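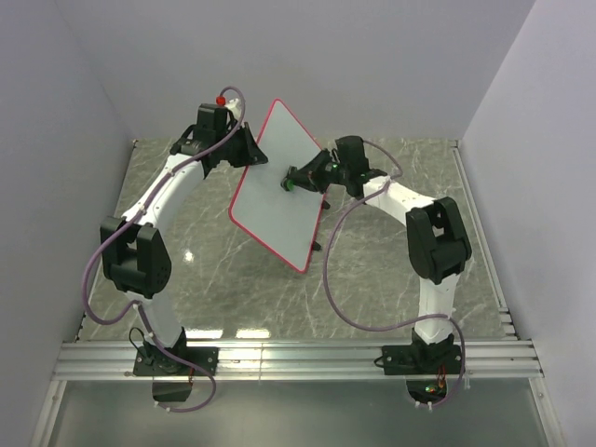
I have gone through more family message boards than I care to admit, so when the Bornum dry-erase board showed up at the Madon outlet for a few dollars less than the cork one I went in for, I decided to give it a fair trial and write it up properly. We've had it since June, and it has earned its keep on the wall beside the refrigerator. It's one of the small boards, a white one with a red rim like the one in the photo at the top, and I do think a bit of color around the outside makes people notice there is something written in the middle (my old gray-edged one just melted into the paint!).

Hanging it was easy enough. The Bornum comes with sticky strips and a pair of screws, and I used the screws, because our kitchen gets steamy and I have picked one too many things up off the floor. The holes in the back are 11 inches apart. Please measure your own before you drill, as the paper template in my box had been folded so many times that it came out a little short, and I now have a spare hole behind the toaster to show for it.

The surface is where I was happiest. I wrote out a grocery list in black, left it for nine days while we were at the lake, and it came off with a dry cloth and one extra rub on the word "buttermilk." Blue behaves just as well. Green is another story, and the green pen that came in the package left a faint shadow until I went over it with a little rubbing alcohol.

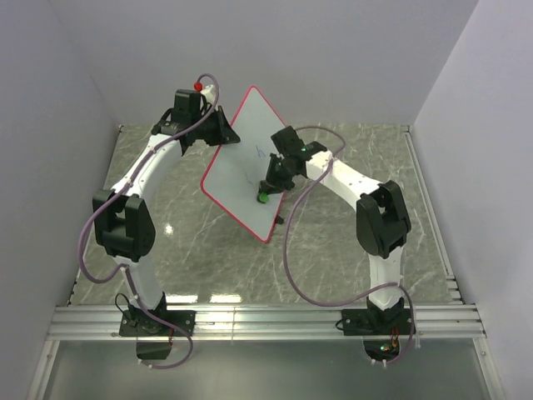 Speaking of pens, the one in the package is thin and squeaky and I gave it up after a week. I bought a set of Esposito chisel tips instead and they are lovely, nice and dark, with caps that snap. The little tray that clips to the bottom holds two of them and no more, so the eraser lives in a drawer with the takeout menus.

My one real grumble is the magnets. The board is magnetic, but only weakly, and a school calendar on heavy paper slid down to the tray by suppertime. The Cledby board we had before could hold a whole stack of coupons. If you hang a lot of paper, spend the extra and get that one. For lists, phone messages and who is picking up whom, I'd buy the Bornum again, and I may yet get a second for the laundry room.

Print this page | E-mail this review

Search reviews... Go

Comments (3)

porchlight55: Same trouble with the green pen. Hand sanitizer took it right off mine.

Mattie in the valley: Does the rim come in anything but red? My kitchen is all yellow.

gravyboat: I used the strips and it's still up, but we don't get much steam in our kitchen. Agree about the magnets, mine won't hold a birthday card.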